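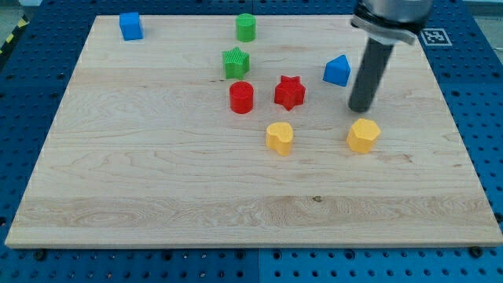 Can a robot arm be corrected out loud while it is still in the middle of a job?

A robot arm can take a spoken correction partway through a task and change course without stopping, provided it has learned from plenty of examples of people changing their minds. How well it does depends a good deal on how long the task is and how the person happens to phrase things.

Trallwood Robotics Lab Shares Results on Teaching Robots to Listen While They Work

TRALLWOOD, October 18, 2022 – The research group at Flallow is very happy to share the first full results from Sodau, a method for training a robot arm to follow everyday spoken instructions while it moves, and to keep following them when the person speaking adds something, takes something back, or decides halfway through that the red star would look nicer next to the green one after all.

Most robots that respond to language today work a little like a vending machine. A person gives a command, the robot carries it out from start to finish, and only then is it ready to hear another. That works well enough when the command was right the first time, but anyone who has ever helped a friend hang a picture knows that people don't talk that way. They say "over a bit," and "no, back," and "there, that's lovely, now the other one." The Flallow group set out almost two years ago to see whether a robot could be taught to work inside that kind of conversation.

The task chosen for the study is a simple one, and the group is rather fond of it. Eight small plastic blocks in four colors sit on a maple board, and the arm moves them by pushing with a plain rod. There are cylinders and stars, a cube, a heart, a hexagon and a pentagon that everybody in the lab calls the house. The arm can't pick anything up. It can only nudge, and a nudge against a star does something quite different from a nudge against a cube, so even a short instruction such as "push the yellow heart toward the blue cube" asks for a fair amount of looking and adjusting along the way.

Training began with people. Over many afternoons, operators steered the arm by hand controller and pushed the blocks wherever they liked, with no goal set for them beyond keeping things moving. The group collected 552 hours of this kind of free play. Short stretches of the recordings were then given to a separate set of writers, who watched each one and typed, in their own words, the instruction that would have led to it. Working in this order meant the operators never had to stop and reset the board between tasks, and it meant the wording came out wonderfully varied. One writer might put "slide the green cylinder down and left," where another looking at the same few seconds put "bring the green round one closer to me."

The Sodau model was trained on those pairs of movement and wording. At each moment it takes in the view from the camera and the most recent instruction, and it decides on the next small motion of the rod. When the instruction changes, the next motion simply follows from the new one. There is no separate planning stage to be thrown out and started over, and the arm doesn't return to a home position before responding.

The group tested the trained model in two ways. In the first, it was given single short instructions that could be finished in one or two pushes, and here it did very well, including with phrasings that had not appeared in the training set. In the second, a person sat with the robot and talked it through a longer arrangement, such as lining up the blocks by color or making a smiley face, which took many instructions in a row. Using one opening instruction and no further help, the arm completed 55 percent of these longer arrangements. With a person speaking to it throughout, it completed a good many more, and the people taking part told the group that the second way of working felt more natural to them, even when it took longer.

"We were braced for people to find it tiring to keep talking, and mostly they didn't," said the project's lead engineer. "They got chatty with it. They'd say 'a little more, a little more, okay, stop there,' the same as you would with somebody backing a car into a driveway. That was a nice thing to see after so much time spent staring at logs."

The results also show where the method still struggles, and the group would like to be plain about that. Blocks that end up touching one another are hard to separate without disturbing both. Instructions that depend on something said much earlier, such as "put it back where it was," are often misunderstood, as the model works only from the most recent instruction and has no real memory of the conversation. Blocks pushed close to the edge of the board remain a worry too, and a rod that can only push has few good options once one gets there. Work on all of these is under way.

The study was supported by the Crabtree Fund for Applied Research, which has backed work on language and robotics at Flallow since the group was small enough to share one desk. The fund has agreed to continue its support for a second phase, in which the group hopes to move on from blocks to ordinary tabletop objects such as cups, spoons and boxes of tea, and to try the method with an arm that can grasp.

Flallow plans to make the recordings and their written instructions available to other research groups in December, along with the trained model and a guide to setting up the board, including drawings from which the blocks can be 3D-printed. Groups that would like early access, perhaps to compare their own methods on the same tasks, are warmly encouraged to get in touch before then.

About Flallow

Flallow is an independent robotics research group based in Trallwood. Its work looks at how people and machines can share a task through ordinary speech.

Media contact

Flallow Press Office, Trallwood. Requests for interviews, footage and lab visits are welcome and can be sent through the contact form on the Flallow website.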